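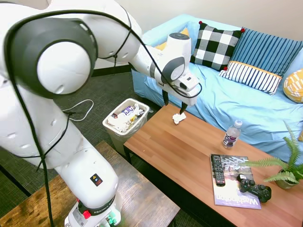 Tissue, bottle, remote, controller, magazine: the usual coffee table crowd.

Clearing the coffee table in one go

I love a coffee table that gets used. Ours has the remote on it, a game controller, something to read, a plant and at least one drink at any time of day, and I wouldn't want it bare (a bare one looks like a waiting room!). What I do want is to be able to put a tray down without moving six things first. After a lot of fiddling I've settled on a little routine that I do before bed, and I'm so pleased with it that I'm writing it all out.

Rubbish first, always

Tissues go before anything else. They're light, they drift under the sofa, and once they've gone you can see what you're dealing with. Pick them up, straight in the bin, then wash your hands before you touch the remote.

Bottles next. Look at each one and decide: finish it, take it to the kitchen, or tip it on a plant and recycle it. Only plain water for the plant, please. Flavoured drinks and fizzy tablets are no good for ferns, and the sugary ones bring flies.

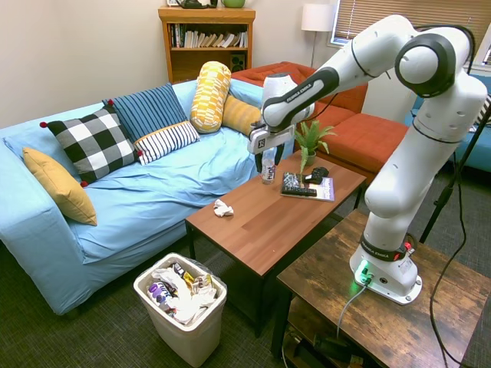
Marion Tosh wrote in to say that she never lets a bottle stay overnight, even a full one, as hers once got knocked over in the dark and left a white bloom on the wood that took her until March to shift. She swears by a cork coaster for every drink, lids on or not. I've come round to this, Marion! I now keep two in the magazine pile.

Give the gadgets a landing spot

A magazine makes a brilliant tray. Choose a big one with a stiffish cover, lay it square to the table edge and put the remote and controller on top. They look as if they belong there, they don't scratch the top, and you can lift the whole lot off when you want to wipe. If you'd like something sturdier, Cameron Morrison uses the lid of an old Grolten storage box, turned upside down, and it does the job very nicely.

Bring the bin to the mess

Such a small change and I can't tell you how much I like it. A light plastic wastebasket, lined with a clear bag, lives by the seating now. Tuck a couple of spare bags flat under the liner so the next one is ready. And empty it before it heaps up, or the top layer ends up on the carpet.
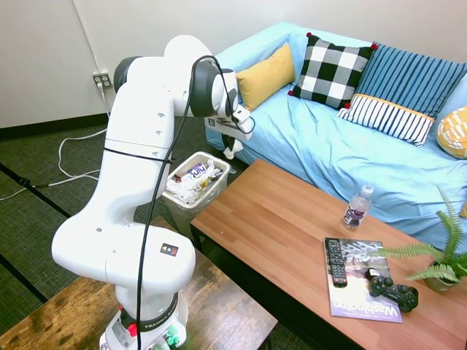 Wastebasket with a clear liner, close to the sofa and table.

While you're there, plump the cushions. Plain ones and stripes and checks all get on happily together, and a loose throw or sofa cover only needs a good tug at the back and a tuck down the sides.

Wiping a wood-grain top

Use a cloth that's barely damp and go along the grain, then dry it straight away with a second cloth. Mind the joints between strips, where crumbs settle. A soft toothbrush gets them out. Don't use a tissue for this, it sheds bits all over and you'll be picking off fluff for ages! 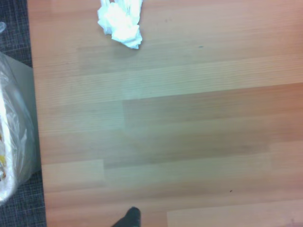
Crumpled tissue on the wood: bin it before you get the cloth out.

Plant back last, with a saucer or a felt pad under the pot. I turn ours a little each time so the fronds don't all lean the same way.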